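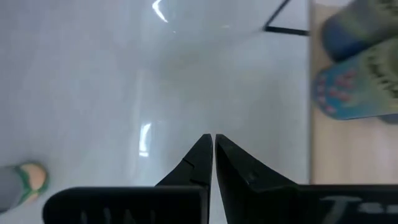

How deep should a wash basin be if you want to keep it on the counter?

Deep enough that the water stays in when you swish, shallow enough that you can lift it with one hand when you're done. For most of the people who write to me, that works out to the middle size of the Pemora, and it's the one I use at home too.

I'm Ylva Lindqvist, I run the shop in Sutbridge, and I've been selling white basins and trays long enough to have strong feelings about them. The Pemora is the one I reorder most. It's white, it's glossy, the inside is one smooth curve, and it does a lot of dull jobs really well. I wash salad in mine, soak shirt collars in it, and in May it spends a couple of weeks on the back step full of seedling pots (my husband has opinions about this, because it then comes back into the kitchen - but it gets scrubbed first, I promise!).

What I like about it

The curve. I used to sell a basin with square corners and I got so tired of digging rice out of them with a fingernail. The sides of the Pemora slope down into the bottom with no hard edge anywhere, so a sponge goes around in one sweep.

The gloss is the other thing. Beet juice sits on top of it long enough for you to find a cloth. Turmeric is slower to forgive, so if you make a lot of curry, rinse it the same evening. I left mine overnight once and had a yellow ring to work on with baking soda the next day. It did come off, but I wouldn't call it fun.

And white shows dirt, which some people hate and I love. If there's grit from the leeks at the bottom, I want to see it.

What I like less

It scratches if you drag a steel pan across it. They're fine scratches and you mostly notice them when the light comes in low from the side, but they're there. Put a dishcloth down first. Also, the rim is smooth, so with soapy hands you need a proper grip on both sides when it's full. I'd love a little lip for the fingers and I've asked Harasym, who make it, twice now. They say they're thinking about it.

Which one to get

The small one is item 57. Good for a bathroom shelf, hand-washing a pair of tights, or one head of lettuce. It's too small for dishes, so please don't buy it for dishes, I get returns every month from people who did.

The middle one is item 995, and this is the one I'd point you to if you stood in front of me. It fits inside most standard kitchen sinks with room to tip it out, and a dinner plate lies down in it. Measure your sink before you order, though, especially if it's a double.

The large one is item 1208. I mostly sell it to gardeners and to people with big dogs and muddy paws. Full of water it's a two-person lift, so fill it where you plan to empty it.

Looking after it

Dish soap and a soft sponge. No scouring powder, no green scrubby side. For a limescale ring, pour in some white vinegar with warm water, go have your coffee, then wipe. Dry it before you stack it, especially if you own two, or they'll stick together and you'll be standing there pulling like a fool. If that does happen, a trickle of warm water between them usually loosens things up.

Shipping and pickup

Orders go out through Trollent, and each basin is wrapped on its own. If one turns up with a chip in the finish, send me a note with your order number and I'll get another on its way. You have 19 days to change your mind, and an unused basin can come back in whatever box you have.

You can pick up in Sutbridge too. Thursday is best, that's when the delivery comes in and all three sizes are usually on the shelf by noon. Ring the bell twice if the door's shut - I'm probably in the back unpacking.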